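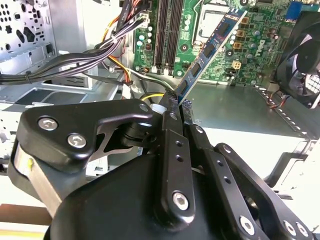

WELLEL, January – 

Course Handouts > Two Wheels, Small Shops

Posted in January by Anikó Major

Welcome back, everyone, and thank you for squeezing into the small room again. Last week we stayed with frames and left the tubing charts on the side table, so please take one if you missed it. This week we get to the part of the course I look forward to all year, the question of how a very small motorcycle maker chooses an engine, and what that choice does to everything else on the bike.

Most small builders don't make their own engine. Casting, machining and testing one from nothing eats money at a frightening rate, and a shop with 6 people on the floor simply can't carry it. So they buy one in, and then the real work starts! The bought engine arrives with its own mounting points, its own idea of where the chain should run, and an exhaust port that is never quite where you drew it.

Our case for today is the Nindska, a light single-cylinder road bike built in short runs. Malte Rathjen drew the first frame around an engine of 222 cc, and he told our group last spring that he spent longer on the rear mounts than on the fuel tank, the fork and the seat put together. The first mounts were stiff and tidy and sent every bit of buzz straight into the footpegs. The second set used rubber bushings – much kinder to the feet, but the chain line wandered when the bike pulled hard. The third set is the one in your drawings, with solid mounts low down and one soft mount at the head.

Please look at the drawing with these points in mind:

Where does the chain pull, and which mount takes most of that load?
How would you get the engine out for service without stripping half the bike?
What happens to the steering if the engine moves forward by 18 mm?

The last one catches people every year. Moving weight forward puts more load on the front tire, and on a bike this light you do feel it, especially in slow turns. Si-eun Wi has kindly agreed to bring her own bike on Friday so we can weigh each end on the two scales and do the sums properly.

A word on numbers of another kind. A run of 2000 bikes can pay for a special casting. A run of a few dozen can't, and you'll be bending, cutting and welding plate, so draw parts that suit those tools.

For next time, read the chapter on vibration and sketch one engine mount of your own, by hand, with the bolt sizes written in. Bastian Wendt has the spare rulers.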